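Prastmont Magnesium Glycinate, 377 mg capsules

Product code: 2391
Pack size: 60 capsules
Manufacturer: Marchuk
Suitable for vegans: yes
Availability: in stock

Prastmont is a food supplement supplying magnesium in the bisglycinate form. Each capsule contains 377 mg of magnesium bisglycinate. The figure refers to the whole compound and should not be read as elemental magnesium; the elemental content per capsule is given in the nutrition panel on the label.

The capsule shell is hydroxypropyl methylcellulose. The fill contains the mineral compound and a small amount of rice flour as a flow agent. No magnesium stearate, titanium dioxide or added colour is used.

Directions

Take one or two capsules daily with food and a full glass of water. Where two are taken, leave at least 4 hours between them. Do not exceed the stated dose. Capsules may be opened and the contents stirred into a cold drink, though the powder has a slightly bitter taste and does not dissolve fully.

Storage

Keep the tub closed, below 25 °C and out of direct sunlight. A bedroom drawer or a kitchen cupboard away from the hob is suitable.

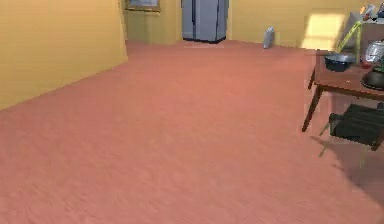
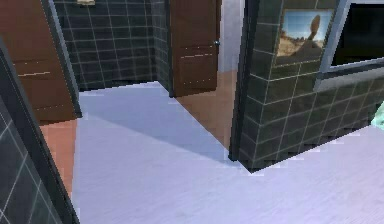
The desiccant sachet should stay in the tub until the last capsule has been used. Once opened, use within four months. Slight speckling of the powder is normal and varies between batches.

Cautions

Consult a pharmacist or doctor before use if you are pregnant, breastfeeding, under 18, or have reduced kidney function. Magnesium can interfere with the absorption of certain antibiotics and thyroid medicines – check the leaflet supplied with your prescription. Higher intakes may cause loose stools. Food supplements do not replace a varied diet.

Batch testing

Every batch is sampled before release and tested for identity, mineral content, lead, cadmium and arsenic. Certificates are held by Zhuoran Hao in the technical office and can be requested by quoting the batch number printed on the base of the tub. Allow around 15 working days for a reply.

Related products

Ukumness Zinc Picolinate, 90 tablets
Voltgate Electrolyte Powder, unflavoured, 300 g tub
Prastmont Magnesium Glycinate, refill pouch – available from February

Delivery

Orders of up to four tubs are sent by letterbox post. Larger orders go by courier and need a signature. Opened tubs cannot be returned unless faulty.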